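July 2022

Day two with the Flinditz arms and I have barely sat down since breakfast. My feet ache, I've eaten one banana, and I am having a lovely time.

I should put down how we got here, or I'll forget. Back in April Barbara Tokarz came home from a trade visit with a leaflet for the Flinditz bench kit, two arms and the teaching software, on a trial loan with a service visit thrown in. She left it on my desk with a question mark in pencil. I put it under the kettle. Then I read it one evening while the autoclave was running and rang them the next morning (the leaflet still has a ring on it from the kettle). The loan is for 72 days, which sounds like a number somebody got wrong on a form, but it is in the contract and I'm not going to argue.

The crates came up in the goods lift yesterday. I had cleared the whole of the back bench and then had to clear it again when I saw how wide the bases were. Czesław Jasińska came over from the Haberkorn building to help with the bolting down, stayed for the first power-up and then stayed for the second as well. He was meant to be at a budget meeting. The manual is good in the middle and dreadful at both ends. The page on homing the joints tells you to wait for the tone, and there is no tone, or if there is, neither of us can hear it. We waited a good long while before Czesław just pressed the next button.

After that it all went much faster than I'd hoped. You teach it by moving the arm yourself, by hand, and it remembers. I thought I would hate that. I had pictured myself typing in positions like we did with the old Pultusov dispenser — four decimal places and a prayer — and instead you take hold of the wrist and lead it along like a child at a crossing. My first attempt at a pick and place took me as long as my tea took to go cold. The replay was jerky and a bit late on the close, but it did it! I made everyone come and look. Everyone was Barbara and the man who had come about the blinds.

Things I don't like, so that I'm fair when I write it up properly. The fan on the controller is loud. The software forgets which user you are if you leave it over lunch. The spare finger pads cost far too much for what they are, and I'll be asking Flerkodano whether theirs would fit, as they do a pack of 100 for less than Flinditz want for a handful. And the emergency stop is on a lead that could do with being longer, I had to shift my stool to keep it in reach. 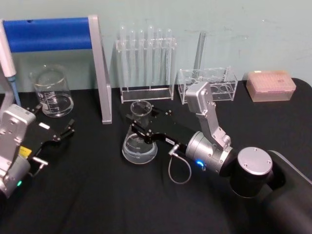
Glassware was the thing I wanted to see most, and I wouldn't let anyone talk me into starting with plastic. Our own protocols are all flasks and tubes, so a kit that can only manage plastic blocks is no use to us however clever it is. What I'm keenest on is the neck grip. The right arm reaches in from the side and closes its long black fingers near the neck of the conical flask, where the glass narrows, and with only a little clear liquid in the bottom I felt brave enough to stand back with my arms folded. I'm leaving the black cloth on the bench for the whole trial, wrinkles and all. The tubes in the rack come next, then pipetting, which I expect to be miserable.

Running costs I've only half worked out. Barbara wants them on one sheet by the end of the week. The yearly service after the loan is 700 if we keep the pair, and I don't know yet whether that covers cables. Must ask. Must also ask about the tone.

Home late, soup, bed. I keep thinking about the wrist joint.

Comments

petra_k
We had the same trouble with homing. The tone comes out of the laptop, not the arm. Check your sound isn't muted!

Benchside
Would love to hear how the pipetting goes. Does it cope with different tip lengths or do you have to teach it again each time?

old_titrator
A prayer and four decimal places, yes, I remember those dispensers well. Ours is still in a cupboard.

petra_k
Also get a proper price for the cables in writing. We didn't.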